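Food & Drink | Local News

2025-02-27 | By Tala Masri

Tiltwood's supper club is back, and it's bigger than ever! The monthly community meal returns to Ploltdale next week after a winter break, with 200 places up for grabs and a menu built around big shared pots of lentils, roast squash and flatbread.
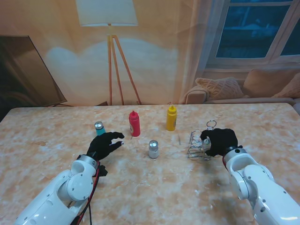 Head cook Palesa Buthelezi has spent the past few weeks testing recipes, and she can't wait to get going. "People come for the food and stay for the chat," she said. "Last July we were still stacking chairs at midnight — I loved it."

A raffle and a winter cake sale raised £3,890 towards a new oven, so there'll be proper hot puddings too (the plum crumble is a must). Baker Fares Qudah is making 17 trays of it. 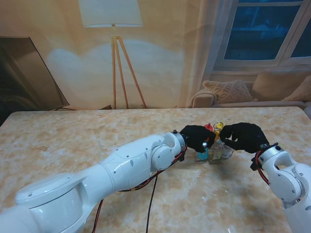
Do you need to book? Places are first come, first served, so just turn up from 5.30pm. Supper costs £4 and under-fives eat free.

12 comments | 31 shares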